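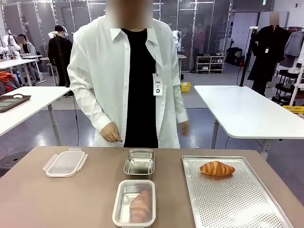

Food storage container

Print | E-mail this article
Shares: 80 | Comments: 2

A food storage container is a lidded box, jar or tub used to keep food in the home, at work or while travelling. Most are meant to be used many times. They are made from plastic, glass, metal or glazed pottery, and are kept in cupboards, refrigerators and freezers. The term does not normally cover tins, cartons and other packaging in which food is sold, although these are often washed and used again for the same purpose.

History

Clay jars with stoppers or cloth covers were used for grain, oil and salted food in many parts of the ancient world. Baskets, wooden tubs and barrels served for dry goods and for pickled or salted meat and fish. A lid kept out dust and animals but seldom made a tight seal, and wax, fat or wet clay was used where air had to be kept out.

Glass jars for home preserving became common in the nineteenth century, when screw-threaded necks and rubber rings made it possible to close a jar firmly and open it again. Enamelled steel boxes and bread bins followed. Household refrigerators created a demand for covered dishes that could be stacked on a shelf, and pressed glass dishes with loose glass lids were sold for this use between the wars.

Plastic containers spread quickly after the Second World War. The early ones were polyethylene, with a soft lid pressed on by hand. Polypropylene, which stands up better to heat, later became the usual choice for boxes meant to go into a microwave oven.

Lids and closures

Press-on lids are held by a lip that grips the rim of the box. They are cheap and have no moving parts, but tend to loosen as the plastic wears. Screw lids are used mainly on round containers.

Latched lids have hinged flaps, usually one on each side, which fold down and catch under the rim. A ring of silicone or rubber in a groove is squeezed as the flaps close. The hinge is commonly a thin strip of the same plastic as the flap, and this is the part most likely to break. Clip-top jars use a wire bail and a separate rubber ring, which can be replaced.

Care and wear

Plastic boxes take up colour from tomato, turmeric and similar foods, and may hold the smell of onion or fish. Fine scratches make them cloudy over time. Glass does not stain but is heavier, and may crack if moved straight from a freezer to a hot oven. Sealing rings should be taken out and dried now and then — food and water trapped in the groove can lead to mould.

Hot food is best divided into shallow containers so that it cools quickly. Lids are normally loosened before heating to let steam escape.

Collecting

Older containers are collected, mainly for their colours and printed labels. The Ruddock collection at Tilness holds 1,054 items, among them enamelled flour bins, butter crocks and picnic sets. It was put together by Ieuan Hopkin and catalogued by Llinos Gwynne, whose list groups the items by type of closure. Lids that have lost their boxes are listed separately. Part of the collection is shown each December.

See also

Bread bin
Butter dish
Home canning
Lunch box
Vacuum flask

Further reading

Baumgart, Imke. Jars, Crocks and Tins. Levulden.
Bowen, Branwen. The Kitchen Shelf. Orkura.

Last revised: Sep 16, 2026

Print | E-mail this article

We use cookies to remember your settings and to see which articles are read. Accept | Manage cookies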